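Lauri Kiiskinen
January 27, 2025

1/ OK so I finally gave up on the pod machine and bought actual beans like a grown-up. A 400 gram bag from Hindar, medium-dark. Thread for the three people who asked (hi Eimear!)

2/ First thing I learned: my old scoop is useless. I'd been going by "one scoop per mug" since November and wondering why every cup tasted different. Beans pile up however they feel like piling up.

3/ So now I weigh. 19 grams for my mug, and if I go over that I'm up until two in the morning rearranging the spice shelf. Ask me how I know.

4/ Jurgita says 19 is too much for one person and I should be splitting it. Jurgita also drinks hers half milk so I'm not taking notes – love you though

5/ The grinder is a secondhand Dokska, hand crank. Takes forever and squeaks, but the coffee is SO much better than the pre-ground stuff and my kitchen smells amazing until lunch.

6/ Also started putting everything out on the table before I grind anything. Beans in one glass bowl, the other bowl for what I'm spooning out, mug on the left with its handle out of the way. White cloth underneath, and yes I know, white cloth plus coffee, I like living dangerously.

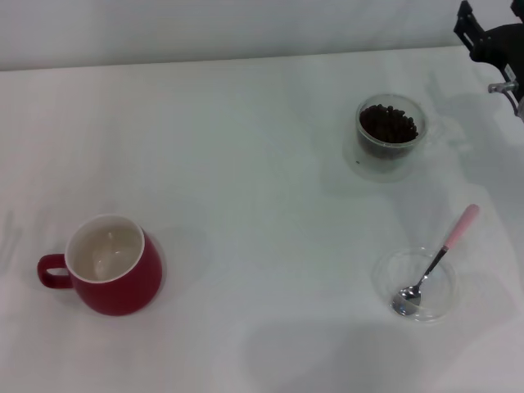
7/ Spoon question, before anyone asks: the one with the pink handle came in a mixed box of cutlery from the thrift store and it's my favorite thing in the drawer. No idea where you'd get another.

8/ Next up is a lighter roast from Clitberg. Fergal swears by it for a plain black cup, Cormac says it tastes like lemon peel. Will report back when this bag's gone – at my current speed that's soon!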